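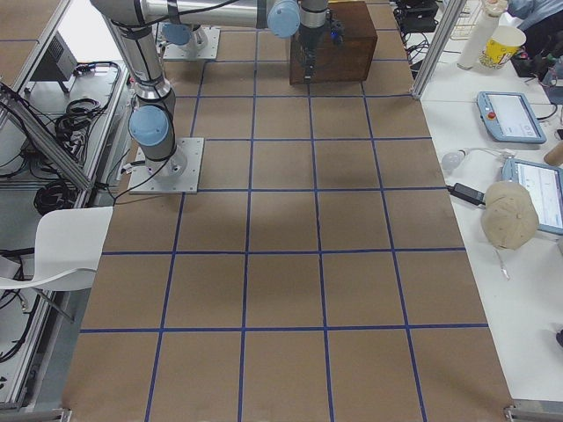 Page last changed: 03/12/2019

Lodusel 62 Bench Clamp, set of two

Cast body, steel screw, swivel pad. Rated opening is 62 mm. Mine measured slightly over that with the pad fully retracted. Throat depth is adequate for most tabletops but will not clear a deep apron.

I used the pair for 90 days holding boards flat for glue-up and layout. Clamping force is good for the size. On a smooth top the board did not creep under a hand plane with light cuts. Heavy cuts need a stop as well.

The thread is coarse and runs easily. There was swarf in one of the two screws out of the box. Brush it out and add a drop of oil before first use. The pad leaves a ring in pine unless you put scrap under it.

Compared with the Derese of the same size, the Lodusel has a shorter handle and less flex in the frame. The Zekum is cheaper, but its pad fell off twice and I stopped using it.

Weak points: the paint chips at the jaw, and spare pads are sold only in bags of 100.

Part number for the pads is 359. They also fit the older Grerham clamps.

Rating: buy, if you can live with the opening.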